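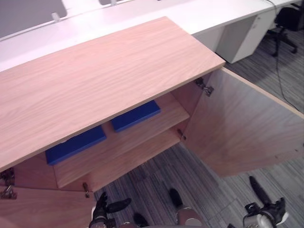 How does a robot know what to do next?

Say your teacher asks you to put a folder away. You look, you grab, you put it on the shelf. Done. Takes you 5 seconds and you don't even think about it.

A robot has to think about all of it. Well - its software does. Software is the list of instructions running inside the robot's computer. Big long list. Let's go through the main bits quick.

Step one: seeing

Cameras first. Some robots have one up high, like eyes. Some have little ones down by the hands too. A camera up high sees the whole job. A camera by the hand sees stuff really close, but not much of it.
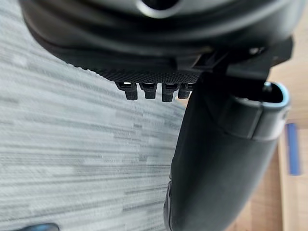 Close-up view from down by the gripper. Stripy carpet on the left, wood on the right.

But a picture is only colored dots to a computer. Millions of dots! The software has to work out wich dots are a door, which are the floor, which are the thing it's looking for. This is called perception. (Say it: per-SEP-shun.)

At Sterneck, the program we use for this is called Nair. We showed Nair 359 pictures of shelves before it got any good. It still mixes things up. Shadows are the worst.

Step two: planning

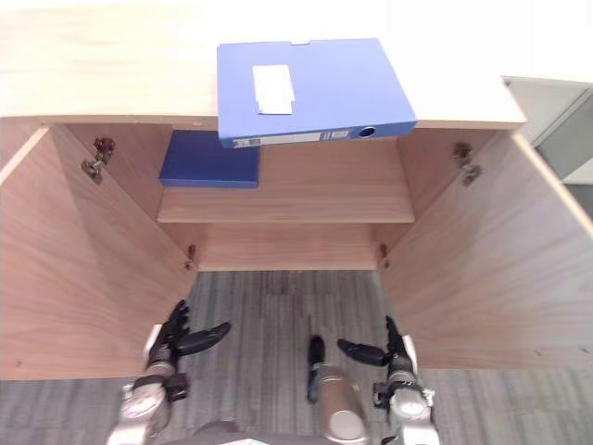
Planning means picking the moves and putting them in order. Which hand? Which way round? What could get bumped? Take the blue file box lying on top of the cabinet. It pokes out over the front edge, so a planner has to think about that before an arm comes up from underneath. The navy folder on the shelf is partly hidden under it too, from up here anyway. So the software has to guess where the rest of the folder is. You do that all the time, like when your sock is half under the bed.

Our planner is called Vemden. It tries out lots of moves inside the computer first - pretend moves, nothing real happens yet. Bad ones get thrown out. On a slow day it tries 59 before it likes one.

Step three: moving

Now the control part. Control software tells every motor how far to turn and how fast. Then it checks. Did the arm get there? A bit short? Push a bit more. Too far? Back up.

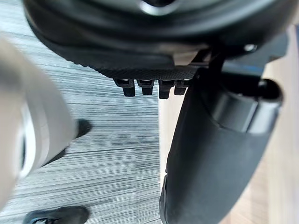
It checks over and over, way faster then you can blink. Look, move, check, fix. Grown ups call this a feedback loop.

Try it yourself

You need 2 people and a book.

One of you is the robot. Eyes shut. The other one is the software and can only say "left", "right", "up", "down", "grab" and "let go". Get the book onto a shelf. No helping with your hands!

Then swap. Then try it with the robot's eyes open but only doing what it's told.

Words to know

Perception - working out what the camera sees
Planning - choosing the moves
Control - making the moves happen and fixing them
Feedback - checking how it went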